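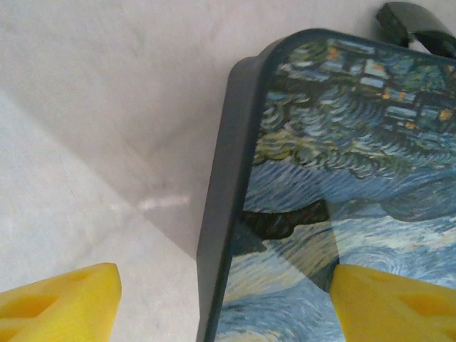
When should I start tomato seeds indoors if our last frost is in late May?
Count back six to eight weeks from the last frost, so late March into early April is the window for most people in your spot.

Haltumetti Garden Board > Vegetables > Starting too early?

porchlight_peg wrote:
Hello all, and thank you to whoever put that answer at the top of the board, but I have a follow-up and I hope you'll bear with me. We moved up to Norkeck last fall, which is 2,311 feet up according to the sign by the post office, and everybody on my road seems to have a different opinion. My neighbor Tianyou Li starts his tomatoes in February and swears by it. He brought us a bag of his Majali tomatoes the week we moved in (the big ribbed pinkish ones, so good on toast I could have cried) and he saved me some seed, so I feel a bit funny ignoring his advice. But my sister says February is madness and I'll have four-foot vines falling all over the dining room. Who's right? I have a south window and one shop light.

oldgreenboots wrote:
Welcome to the hills, Peg! Your sister is right, I'm sorry to say. I have gardened up here for 34 years and I did the February thing for the first several of them, because the catalogs come in January and a person gets itchy. What you get is a tall, pale, floppy plant that sulks for three weeks once it goes outside. One year I put the early ones and the late ones in the same bed and by the Fourth of July I couldn't have told you which was which, except that the late ones looked happier. First of April, every year now.

trinside_tom wrote:
Going to disagree with Boots, with respect. It depends on what you do with them in between. If you pot up every time they outgrow their home and bury the stem nice and deep, an early plant is a wonderful thing. I pick my first ripe ones at Trinside a good two weeks ahead of the folks down the road. It's work, though, and it takes a lot of window. By May my wife is eating breakfast standing up.

oldgreenboots wrote:
Tom, you have a heated greenhouse! You left that out!

trinside_tom wrote:
It's a lean-to with a small heater in it. But all right, point taken.

hshao wrote:
Hongjun Shao here, I run the seed swap table in town, so I have grown Majali a fair few times. It is a slow one. Big late tomatoes like that want the longer end of the range, so I would say eight weeks for those and six for cherries and the little early kinds. I think that may be why your neighbor goes early, Peg – he is growing the slowest tomato in the county and he has found what works in his house. I still wouldn't do February with one shop light. Middle of March is plenty.

Please also keep an eye on how cold your window gets at night. We keep our house at 62 overnight and the seeds sat there doing nothing until I moved them to the top of the refrigerator. Once they were up I put them back under the light, very close, just a couple of inches above the leaves.

porchlight_peg wrote:
Oh, this is so helpful, and I didn't know the variety made a difference. I did ask Tianyou over the fence this morning and he laughed and told me he has a whole spare bedroom full of lights, which he somehow hadn't mentioned. So that's that mystery solved! I think I'll split the seed and do half in the middle of March and half on the first of April.

Another question while I have you. Do I need to ferment seed I save myself, or can I just dry it on a paper towel like my grandmother did?

oldgreenboots wrote:
Paper towel. Your grandmother knew. Tear it up in the spring and plant the bits, towel and all.

hshao wrote:
I do ferment mine, two or three days in a jar with a little water, then rinse. It gets the jelly off and the seed comes out clean and easy to store. But I have eaten plenty of tomatoes grown from Boots's paper towels, so I won't argue too hard.

trinside_tom wrote:
Ferment, but do it in the garage. The smell is something else.

Peg, don't put them outside the first warm week in May, whatever Boots tells you. I lost the lot that way once, woke up at 5 a.m. to frost on the truck and ran out in my slippers with bedsheets.

oldgreenboots wrote:
I have never in my life told anyone to plant out in the first week of May. Early June, Peg, and keep the bedsheets handy anyway.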